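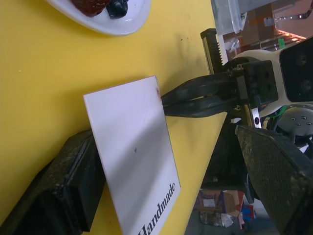 The first thing you notice in the Brondadon shop is what you can't smell. Five years ago, Adaeze Okoro says, anyone walking in off the street would have known within seconds that the place laid up fiberglass for a living. The sharp, sweet odor of acetone got into coats, hair and packed lunches. Today there is a faint whiff of polyester resin near the molding bay and not much else.

Okoro runs production at the company, which makes hatch covers, seat shells and small tanks. In June she stopped buying acetone for tool cleaning and moved the whole shop to Celtia, a water-based cleaner sold by a small supplier called Cliltiden. The change took longer than she had planned.

"We ran two tanks side by side and let people choose," she says. "For the first weeks they all chose the acetone."

The reason was habit, and also speed. Acetone cuts uncured resin almost at once and dries off the brush by itself. A water-based cleaner needs the brush to be worked for a minute, rinsed and hung up. Rollers have to be taken apart. If the resin has started to gel, the cleaner will not save the tool, and the crew lost a good number of brushes before they learned to put them in the tank right away.

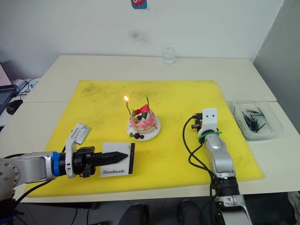
Lalit Dixit, who keeps the purchasing records, was more interested in the drums. In its last full year on solvent the shop bought 2,796 liters of acetone. A good part of that simply evaporated. The rest became hazardous waste that had to be stored, labeled and hauled away. This year he expects to buy 770 liters of cleaner concentrate, and the tanks are topped up more often than they are emptied.

Sludge is still sludge, though. Resin settles at the bottom of each tank and has to be scooped out, cured hard and sent off under the rules that apply locally. Meriem Soliman, a coatings chemist who advises small molders, warns against reading "water-based" as "pour it down the drain."

"Gloves and eye protection stay on," she says. "Many of these products are alkaline. They are hard on skin, and on aluminum too – people find that out with their good rollers."

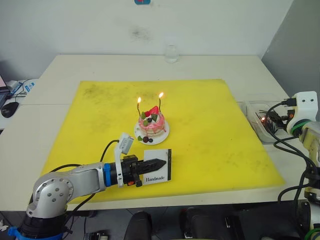
A gripper holding a card printed with the word "Handmade."

Not every shop has followed. At Maurya, a repair yard that works mostly outdoors, Tarun Chaudhary tried the same cleaner and went back to acetone for the winter. His wash area is unheated, and the tank worked poorly in the cold. He plans to try again with a heated unit when the weather turns.

Okoro still keeps one small can of solvent in a locked cabinet, for wiping down bonding surfaces. She signs it out herself.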